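412 shares · 2 comments

4.2 Fitted cases and the return of small parts

The sets discussed so far were kept in plain boxes, in which any part could be put in any position. The present section considers sets supplied in fitted cases, where the shape of the interior suggests a place for each part. The poker set was chosen as the main subject because its contents combine many identical pieces with a few that are used singly, and because borrowers were expected to know the game well enough to name the parts without help.

The poker sets formed part of the lending collection held at Clostero, which at the time of the study listed 2,000 items for home use. The catalogue record for each set gave a number of chips (300 in the smaller sets and 400 in the larger), together with the playing cards and the buttons used to mark positions at the table. It did not state where in the case each part should go. The lending desk checked that parts were present and did not, as a rule, correct the arrangement before the next loan. Changes in arrangement could therefore pass from one borrower to the next, and several did.

Kleinschmidt and Hakim have argued elsewhere in this project that a fitted interior should be read as a form of instruction, in that a long narrow slot tells the user to lay chips on edge and a rectangular recess tells the user to lay down a box of cards. Our material supports this view for the chips. In nearly all of the returned sets the chips had been laid on their edges in rolls, whatever the age of the borrowing household and whether or not an adult had packed the case. Loose chips lying flat were found mainly in sets where a slot had been filled beyond its length and the last few pieces had been placed on top.

Sorting by colour was less even. Most borrowers kept to single colours within a run of chips, but the order of the colours differed widely. Three practices could be told apart. In the first, colours were placed in order of value, with the lowest nearest the latch. In the second, the order followed the size of each group, so that the longest run was laid down first and the shorter ones were fitted in where room remained. In the third, no order was intended, and the borrower had simply picked up whichever colour lay closest on the table. The third practice was the most common among those interviewed, although it was seldom the one first described to us. Several respondents began by saying that they packed by value and then, when asked to pack a case, did not do so.

A further point concerns the places where two colours meet. Where a slot is longer than the roll of one colour, a second colour is commonly laid end to end with the first. The division between them is then marked only by the change of pattern along the edges of the chips. Respondents found this easy to see when the colours were strong and different, as with green and blue, and harder when both were pale. Nava suggested during the pilot that a thin card divider should be added to the longer slots. Dividers were tried under the name Plundance in May and were withdrawn after two loans, as they had come back bent or had not come back.

The buttons presented a different problem. Chips belong to a group, and a chip put in the wrong roll is still in company with other chips. A button is a single object with its own shape and, in many cases, its own lettering. Round buttons could rest in any space of the right width, and were often placed beside or against a card box. The triangular "ALL IN" button had no obvious match among long slots and rectangular recesses, and respondents dealt with it last. Some stood it upright in whatever gap was left. Others laid it on top of the cards, where it pressed against the foam when the lid was shut. Rawashdeh notes that the foam allows for such choices, because an uneven surface will take up a raised part without the lid being forced, and that this tolerance may explain why complaints about cases that would not shut were so rare.

Card boxes were returned to their recesses with little variation. The only recurring difference was in which face was turned upwards, a matter on which respondents held no firm view.

Figure 3 illustrates these points. The first view includes a yellow "BIG BLIND" button and a solid blue one resting against a red card box, with rolls of chips in the parallel slots. The upright "ALL IN" button, with its red border, appears in the second. In the third, the end chips of two stacks are marked "10" and "5".

Figure 3. Open chip case with foam-lined lid and chips laid on edge. Three views. 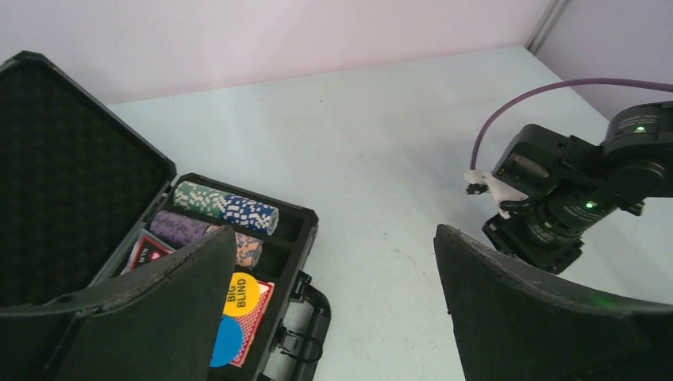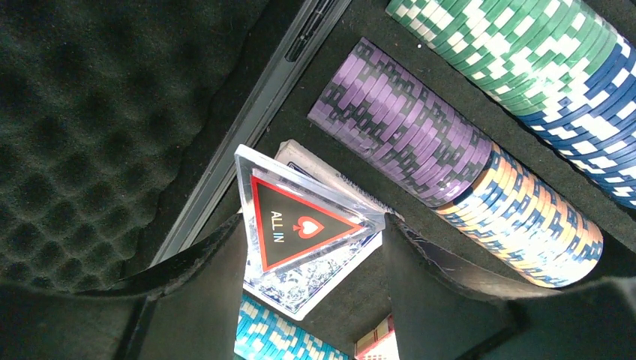
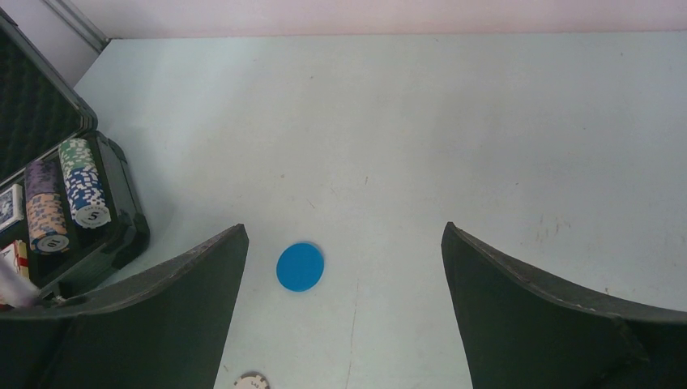 4.3 Implications for the catalogue record

The findings bear on how much a lending record should say. A full plan of the case would be possible, and Bundgaard prepared one for the Jovuvum sets, with each slot numbered and each colour assigned. Desk staff found it slow to use. Borrowers, for their part, tended to leave the sheet at home. A shorter note, naming only the buttons and the number of card boxes, was more often read and covered the parts most likely to be missed.

We therefore recommend that the record should list single parts by name and shape, and should leave the order of the colours to the borrower. The case already guides the laying of the chips, and a fixed order would add work at the desk without reducing loss. Whether the same holds for sets with many unlike pieces, such as the Zoubi building sets, is taken up in Section 5.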